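From: Isla Sheehan
To: birkik-users
Date: 5 Apr 2023
Subject: Re: Birkik 118 - battery drain with the lid closed

Samira Saab wrote:

> I bought a Birkik 118 to replace my old Votard and I like it apart from
> one thing. If I close the lid in the evening with the battery full, it
> is down by a third or more in the morning. The Votard lost next to
> nothing overnight. I've turned off the keyboard light and the Bluetooth.
> Is this a bad battery, and should I send it back while I still can?
> Also, does anybody use theirs with a Nassar dock? Mine charges from it
> but the second monitor comes and goes.

Samira,

I doubt it's the battery. I have had a 118 since last spring and went through the same thing with it. Mine lost up to a third overnight when it was new and now loses a few percent, with the same battery in it.

The Votard machines went into the old kind of sleep, where nearly everything is switched off and only the memory gets power. The 118 ships with the newer kind, where the machine stays half awake so that it can check mail and come back on quickly. That's fine when it works. On the 118 something usually keeps it more than half awake.

First, go into the firmware setup. Hold F2 while it starts and look under Power. There should be an entry called Sleep Mode with two choices. If you don't have the entry, your firmware is older than version 51 and you need to update. The update takes a few minutes and wants the charger plugged in. It restarts twice, and the screen stays black for a good while the second time. Leave it alone until you get the login screen. I held the power button on mine because I thought it had hung, and had to do the whole thing over.

With 51 or later, set Sleep Mode to the second choice, the one marked Legacy. Waking up then takes about as long as it took on your Votard. I don't mind the wait. If you do, leave it on the first choice and try the rest of this before you decide.

Second, the wireless card. In its properties there is a box that lets it wake the computer. It is checked when you get the machine. Uncheck it. Do the same for the wired port if you use one, and for the card reader, which has the same box and no good reason for it. A driver update will sometimes check the boxes again, so look there first if the drain comes back.

Third, anything in the USB ports. A mouse receiver left in the left-hand port cost me several percent a night. In the right-hand port it costs nothing that I can measure. I asked the dealer about that and got no answer.

To find out where you stand, have the system write its battery report. It lists the capacity the battery was built with and the capacity it holds now. Mine says 3,024 mAh now, which is a little under the figure for a new one, and I would call that normal for a year of daily use. If yours is new and reads much lower than that, then I would send it back. If it reads near the design figure, the cell is fine and the trouble is in the settings.

Run the test over more than one night. Charge it full, unplug it, close the lid, and write down the percentage when you open it. Change one thing at a time. I changed three things at once the first time and still don't know which one did the most.

On the heat: if the machine is warm when you take it out of a bag, it was never asleep. Check that the lid setting says sleep on battery as well as on mains. They are two separate settings and mine didn't match when I got it.

About the dock. I used the Nassar for a few months with two monitors and had what you describe. The second screen would drop out for a second or two and come back, mostly when the first one was scrolling something long. A shorter cable helped. The cable that comes in the box is at the limit for length, and I replaced it with a half-meter one. After that it dropped out maybe once a day, which I could live with.

Lately I've been on the Clenent dock, the one with 5 ports on the back. It hasn't dropped a screen yet. It is slower to see the monitors when you first plug in, and the fan can be heard in a quiet room. It also has to be connected before the laptop is switched on if you want the wired network to come up the first time.

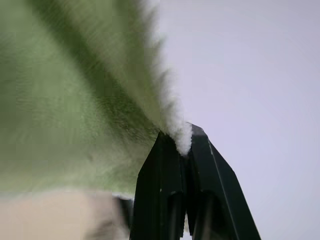
Samira wrote back off list that her firmware was at 49 and there was no Sleep Mode entry at all, so the update comes first for her. She asked whether it would wipe her other settings. It will put the boot order and the fan profile back to the defaults and leave the rest. Write those two down before you start. If you have a firmware password set, take it off for the update and put it back afterward - the updater stops halfway through its checks if it finds one.

She also asked whether the Legacy choice affects charging with the lid closed. It doesn't on mine. The light on the side stays amber until the battery is full and then goes white, the same as before.

If anyone has the 118 with the larger battery, I would like to know what your report gives for design capacity. The number in the manual and the number on the dealer's page are different, and I'd like to put the right one in the list's FAQ.

Isla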